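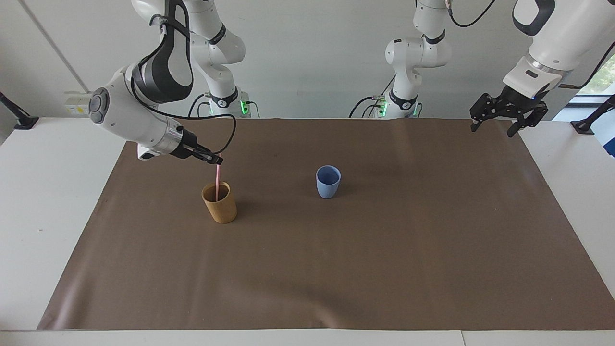

Have you ever wondered why a drink goes up a straw? It feels as though you are pulling it up, a bit like hauling a bucket out of a well, and most grown-ups will tell you that you are "sucking it up" and leave it there. The real story is a little stranger, and it begins with the air in the room. A thin pink straw standing in a tan cup has air inside it and air all the way round it, even though you can't see any of it.

Air feels like nothing at all, but it does have weight. There is a great tall heap of it above your head, going up and up past the clouds, and all of that air is pressing on everything underneath. It presses on your hair and on the cat and on the top of your orange squash. You don't notice because it presses from every side and your body is quite used to it. Scientists call this air pressure.

Now, when you pop a straw into your drink and do nothing, the air presses on the squash in the cup and it also presses down the inside of the straw. Both pushes are the same, so the squash stays put. If you look through the side of a clear straw you will see that the drink inside is just about level with the drink outside.

Then you put your lips round the top and suck. Your cheeks and your chest make more room, so the air inside the straw spreads out and presses less. The air outside is still pushing on the squash as hard as ever - and up it goes, into your mouth!

Moushumi Weerakoon's class tried this one April with a whole packet of 100 paper straws, and they came up with two experiments you might like to do at home. You will need a cup of water, two straws and some brown paper or an old towel to catch the drips (there will be drips).

The leaky straw. Ask a grown-up to make a small hole in the side of a straw with a pin, near the top. Put the straw in your water with the hole above the surface and have a drink. It's hard work, isn't it? Air keeps sneaking in through the hole and spoiling things. Now cover the hole with your finger and try again.

The finger trick. Dip the other straw in the water, press your fingertip firmly over the top and lift it out. The water stays inside, held up by the air pushing from below. Take your finger away and it all falls out. Anqi, who was seven, did this 16 times before anybody could get her to come in for lunch.

If you want to go further, join two or three straws end to end with sticky tape and see how tall a straw you can still drink from. Wrap the joins well, as a gap there will behave just like the pin hole. You may need to stand on something steady, so have a grown-up with you for that bit.

Last updated: April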